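Trimming idle time from two-arm demonstrations before training

Most of our recordings start and end with a stretch where neither arm does anything useful. If you leave it in, the policy learns to wait. These steps cover how we trim it in Walero, using the bag-handling task.

1. Load the episode and check the two joint streams have the same length. Ours are logged at 30 Hz. If one is short, go back to the raw log and resample – don't pad it with zeros.

2. Compute joint speed for each arm separately, then smooth it over 10 samples. Gripper position gets its own channel, as a closing gripper often moves while the rest of the arm is still.

3. Mark a sample as idle only when both arms and both grippers are under the threshold. Rahel Fankhauser's first version checked each arm by itself and threw away good data, because one arm often holds the fabric while the other waits its turn.

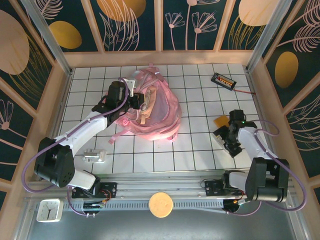
4. Cut from the start and end of the episode only. Leave pauses in the middle alone unless they run past 17 samples, and then flag them for review. Soft items need time to settle after a grasp and the policy should see that.

5. Keep five idle samples on each side of the cut so the first action isn't a jump.

6. Write the result to a new folder and keep the original. The trim indices go in the metadata file under "trim_start" and "trim_end".

To check your work, plot both speed curves with the cut points marked. An episode of 2480 samples should plot in a second or two. If a cut lands on a slope, lower the threshold and run it again.

Camera frames are trimmed by timestamp, so run the sync script first.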